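Courses > Running a Small Food Shop > Unit 2 > Sorting and Display

Last updated Mon 27 July

Chapter 20
Crates, Baskets, and the Fate of the Grape

Every produce shop has a system. In many of them the system is a person, and when that person takes a vacation the squash ends up under the bananas and stays there until it is noticed by smell.

Dolores Van Dusen ran the front room of the Brenmont market for years on a single rule, which she wrote on the wall in marker: heavy things do not travel on top of soft things. New hires found this insulting. Most of them had crushed something by lunch.

This chapter deals with moving produce from the crate it is stored in to the basket it leaves in. You will learn to tell a display crate from a shipping crate, to pack a mixed basket in a sensible order, and to handle fruit that resents being handled. Grapes come first among these. A bunch is lifted by the stem, and a bunch that sits packed tight against slats should be eased up slowly, unless you plan to sell juice.

Squash and pumpkins are more forgiving, and people take advantage of that. A pumpkin can sit in a plastic basket with peppers, provided it went in before they did or has a side to itself.
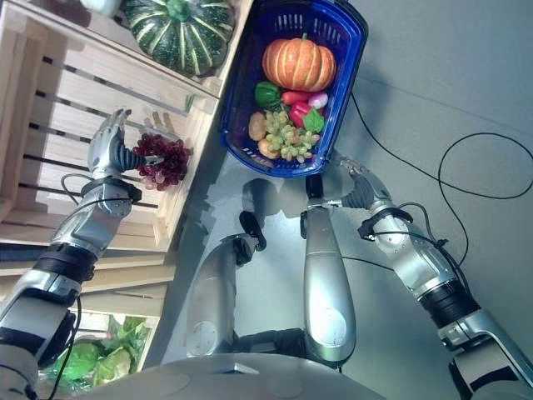

Slatted wooden crates let air reach the bottom layer, and they also let small things fall through, so check the gaps before you trust one with radishes. Plastic baskets wipe clean and slide well on a smooth floor, sometimes when you would prefer they didn't. We will use both throughout the chapter. Have a damp cloth ready for the exercises in Section 2.

Related chapters
Scales and How They Lie
The Yazzie Method for Stacking Melons
Bruises: Whose Fault, and Who Pays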